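Taldale cell, teach-in checks before hand-guided and remote sessions
Feb 4, 2018

Arm: Giro. Remote handset: Stilo. Task: tray pick from the steel rack.

- [x] E-stop on handset tested, and again at the door
- [x] Hand-guide speed limit on
- [x] Handset battery above 40 per cent
- [ ] Wrist cable clipped – clip 2 is missing, taped for now
- [x] Old recordings cleared from the task list

Comment: the arm drifts slightly when the guide button is let go. Fit to use, but keep fingers out of the gap between gripper and post.

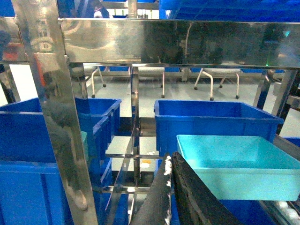 **C. Rack and approach**

- [x] Gripper comes up to the cyan tray from below, between the posts
- [x] Blue bins sitting on their shelves
- [ ] Finger surfaces clean – white specks on the inner edge of the left finger. Wipe down and check for wear.
- [ ] Chairs behind the rack moved back to the wall

Comment: the steel is very shiny and the wrist view picks up reflections. Go slowly past the wide post on the remote. Runs 8 and 9 to be shown again by hand.

Spare fingers are on order from Heywood. Full check of the cell next due in June.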